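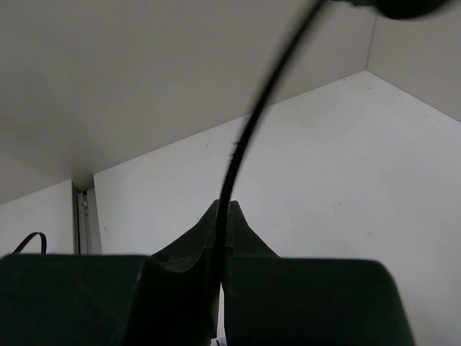 One reviewer of the first version asked why a wrist camera should be trusted at all when a cable can pass directly in front of it, and whether the policy was learning the task or only learning the cable. We think the question is fair, and this section tries to answer it.

4.3 Effect of cable occlusion on the wrist view

Figure 4. View from the wrist camera inside the enclosure. A thin black cable crosses the center of the view and passes over the body of the gripper; its upper part is blurred by motion.

The Mostby data set was recorded in February in one enclosure with light walls. It contains 2541 episodes. In many of them a cable enters the wrist view at some moment, and its position changes from one episode to the next. During the first recordings we considered this a defect and planned to remove such episodes. Later we decided to keep them, and to measure how much they disturb the policy.

Two properties make the cable difficult. First, it is thin and dark, and the gripper is also dark, so in the lower part of the view the two are hard to separate by brightness alone. Second, the cable can be sharp in one part and blurred in another part of the same view, as in Figure 4. A simple mask based on edges finds the sharp part and loses the blurred one. We tried such a mask with several thresholds and did not obtain a stable result.

We therefore compare three training settings. In the setting Clean, all episodes with a visible cable in the wrist view are removed. In the setting Full, all episodes are used without change. In the setting Amik, we use all episodes and in addition draw artificial cables on the training views. Each artificial cable is a smooth curve with random width and random blur, and it always starts at the upper border. The network and the learning rate are the same in all three settings. Evaluation is done on the Prorkden arm with 28 start positions per setting - the same positions, in the same order.

The policy trained with Clean performed worst when a cable was present. It often stopped above the target and made small movements to the left and right. With Full this behavior became rare, but it did not disappear. Amik gave the highest success rate of the three, and the difference to Full was largest when the cable crossed the region between the fingers. When no cable was visible, we could not find a clear difference between Full and Amik.

We also varied the number of episodes. With only 1000 episodes, Amik still performed better than Clean, but its advantage over Full was within the variation between training seeds. We have no good explanation for this. It is possible that the artificial cables need enough real examples beside them to be useful.

One limit should be mentioned. Our artificial cables are always dark, as the real ones are in our enclosure. The method of Deng also draws objects of other colors, and we did not repeat that part. For a cable that is similar to the wall in color - for example white on white - our results say nothing.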